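Can a youth player be registered with two clubs in the same season?

Posted in Soccer > Grassroots and Youth

tunico_dad
My son is 14 and plays left back for a club in our county league. He signed his registration form in August and has played in most of their games. In November a second club, Wynne Athletic, asked if he would turn out for them as well. They play in a different league, and their games kick off in the afternoon while ours are in the morning, so there is no direct clash.

Wynne's manager says dual registration is fine as long as the two leagues are different. Our own manager says it isn't, and that he could be suspended and both teams could lose points. I have read the handbook from our league and it only talks about transfers inside the league. There is one line about "players registered elsewhere" but it doesn't say what happens to them.

He isn't unhappy where he is. He just isn't getting many minutes at left back at the moment, as they have moved him to the bench for the last 5 games and bring him on late in midfield. He wants to play his own position. I would rather he stayed put and got a few extra games somewhere else than moved clubs halfway through the season.

Does anyone know which manager is right, and who I should be asking? Also, is there any problem with the school team on top of this?

Edited to add: both clubs are affiliated with the same county association, in case that matters. Cup games too, if anyone knows about those.

Nia Hopkin
I was registration secretary for a youth league for 10 years, so I can tell you how it worked with us. Your league may differ.

Both managers could be right. In most places there are two sets of rules in play. The county association decides whether a youth player can hold more than one registration at all. Then each league decides whether it will accept a player who is already registered in another league. If either one says no, the answer is no. A lot of leagues allow it across different competitions but want written notice from the first club. Some only allow it if the games are on separate days. Check that one carefully, as a morning game and an afternoon game on the same day is often what the rule is meant to stop, and your two kickoffs sound like that.

Don't ask either manager. Managers repeat what they were told at a meeting years ago. Write to the registration secretary of each league, by email, and ask the same thing in both messages. Give his full name, date of birth, the club he is registered with now and the club that wants him. Ask for the rule number in the reply. Keep the replies. If there is a complaint later, an email with a rule number in it usually settles it. 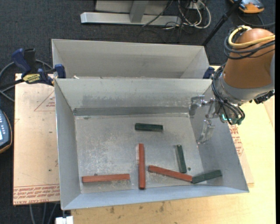
Green and red-brown blocks in a gray metal bin.

On the points question, yes, it happens. The usual penalty for playing an ineligible player is that the team forfeits the game, and there is often a fine for the club. We had 1,119 players on our books in my last season and most of the trouble we dealt with came from forms that had not gone in on time. Suspensions for the player were rare at that age. The club is expected to know the rules, and so it is the club that gets charged. That is probably why your manager is nervous.

Cup games are stricter. If he has already played in a county cup tie for his present club, even for a few minutes off the bench, he is cup-tied and can't play in the same cup for Wynne this season. This applies even when dual registration is allowed.

School soccer is separate in every area I have dealt with. He doesn't need a league registration to play for his school. Some school cups do take priority over club games if the dates clash, so tell both clubs early.

One more thing. Two clubs plus school plus training is a lot at 14. Work out his minutes for a normal week before you say yes.

Cirach_Rovers_U15
We had 2 lads doing this last year, no problems. One played for us and for Brarska Juniors, the other one I forget who for. Just get Wynne to put the form in and see if it comes back. If the system lets it through you're fine.

Nia Hopkin
I would be careful with that. The online system in our league accepted plenty of forms that should have been turned down. It flagged a duplicate only if the name and date of birth were typed in exactly the same way both times. A form going through didn't make the player eligible, and the club still got fined when someone noticed. Get the email first.

tunico_dad
Thanks both. I've emailed the two secretaries and asked for the rule numbers. He did play in the county cup, 15 minutes at the end of the first round, so I take it that's out for Wynne whatever they say. I'll post the replies when I get them.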